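Filed under: List archive > Streaming and podcasts > Artist rights

Subject: Re: Taking our episodes down from Ovbridge

Hello Nelly, hello all,

Thank you for the long message on Thursday. I quote only the parts I want to answer, so that the digest does not become too heavy.

Nelly Arango wrote:
> We have 152 episodes of the folk music show on Ovbridge and I would
> like to remove all of them before the new terms start in May. I do
> not want my guests' songs to be next to the Benavides show, and two
> of the guests have already asked me in private if they can be taken
> out. My questions for the list are these. Can I remove everything at
> one time? Do the songs that the musicians played live in the studio
> belong to me or to them? And has anyone moved to Zunstead and kept
> their listeners?
>
> I also worry that people will say I do it for attention. I have a
> small show. I do not think Ovbridge will notice.

I went through the same thing last year with a smaller program, so I will try to answer in your order.

First, the removal. In the account page there is a button that hides the whole show, but to hide is different from to delete. When I used it, the episodes disappeared from the search, but a person with the direct link could still play them for 19 days. If you want them deleted, you must write to the support address from the same e-mail you used to open the account. I wrote from my other e-mail and I lost one week like this. Please ask for a written confirmation, and ask also about the copies that their partners keep. Asis, for example, takes its catalog from Ovbridge, and my show stayed there long after it was gone from the first place. I had to write to Asis separately. They answered politely, but they wanted a list of every episode with its title and date. Maybe you can prepare this list now, while you can still see your own page.
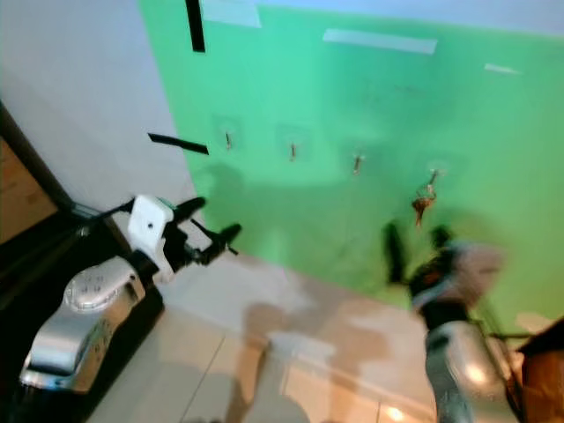
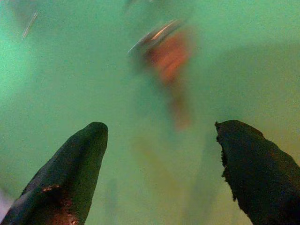 Second, the live songs. I am not a lawyer and rules can be different where you live. In my case the recording was mine, but the songs belonged to the people who wrote them, and the paper my guests signed gave permission only for "the program," without the name of any service. It was enough for me to move the episodes to another place. It was not enough for using one song alone in a trailer. Look at the paper you used in your first years, before you had the longer one. If you have nothing signed from that time, I would write to each guest a short message and keep the reply. With 152 episodes this is a lot of writing, I know. I began with the guests who sang their own songs and left the ones who only talked for later.

For the two guests who already asked you, I would take out their episodes now and not wait for the rest. You can remove single episodes yourself from the account page, and they did ask.

Third, Zunstead. I moved there and I am mostly content. The upload is slow, and it accepts up to 6 files at one time, so please plan some evenings for it. The redirect of the feed is the important thing. If Ovbridge sets the redirect before the show is deleted, most podcast apps will follow to the new address and your subscribers do not have to do anything. If you delete first, there is no redirect and you begin again from zero. I kept my redirect active for 4 months and I lost some listeners, mainly those who used only the Ovbridge app. I recorded a short notice and put it in front of the last two episodes. Several people told me they found me again thanks to this notice, so I would recommend it.

About the attention, I had the same worry. In the end I wrote three sentences on my page: that I was leaving, from which day, and where the show could be found. I did not mention the other program by name. A few listeners were angry and said that I should have stayed and let everybody speak. I answered to them that everybody can still speak, and I only choose where I put my own work. One of them still writes to me, and we do not agree, but he listens to the show in the new place.

One more question from my side. Did you check how the May terms treat the payments that are still open? In my contract, the money under a certain amount was not paid when the account was closed. For me it was small, but for your number of episodes it may be worth asking before you send the letter. If somebody on the list has read the new terms completely, I would also like to know what they say about this.

I can send you the text of my letter to the support if you want to use it. Please write to me off the list for that.

Kind regards,
Shiyu Yan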